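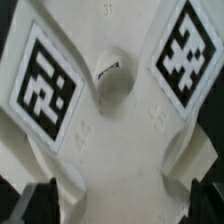 Obed Gbeho wants to know why square markers are always black and white, when red and blue ones would look much nicer.

Fri 3 May
By Nadine Sfeir

Black and white are as different from each other as two shades can be. A computer looking through a camera sees a picture made of tiny dots, and it has to decide whether each patch is dark or light. In a dim room, red and blue can both look like a muddy grey. Black and white are much harder to mix up.

A square marker is a kind of label made for a camera to read. You may have seen its cousin, the QR code, on a poster or a packet. A QR code can hold a web address or a short message. A marker holds much less, often only one number. With so little to say it can use bigger blocks, and a camera can read it from further away.

Most markers have three parts. On the outside is a white border. Inside that is a thick black frame, and inside the frame is the pattern — a grid where every small square is either black or white. The white border looks like wasted space, but it makes the edge of the black frame easy to find. If you cut it off and stuck the marker on a dark wall, the frame would seem to melt into the wall.

Each pattern in a set is different. The computer has a list, and it looks up the pattern it has found to see which marker it is. It doesn't matter if the marker is tilted or upside down. The patterns are chosen so that turning one round never makes it look the same as another one.

The corners matter too. A square has four of them, and all its sides are the same length. Hold a book in front of you and tip the top away from you. The top edge now looks shorter than the bottom edge. If a computer knows the real size of a marker, it can use changes like that to work out how far away the marker is and which way it is facing.

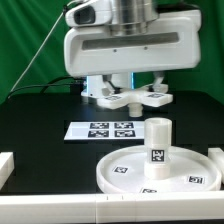
Curved surfaces are a problem. If you wrap a marker round a cup, its straight sides bend and the sums come out wrong. Flat places are best, and so is paper without a shine, as a bright reflection can turn a black square white.

Try making a marker

Take a sheet of squared paper and draw a box 6 squares wide and 6 squares tall. Colour some of the squares inside it black and leave the rest white. Draw a thick black frame round the outside, then leave a white border before you cut it out. Make another with a different pattern.

Turn one of them a quarter turn at a time. Does it ever look the same as when you started? If it does, change a square and try again.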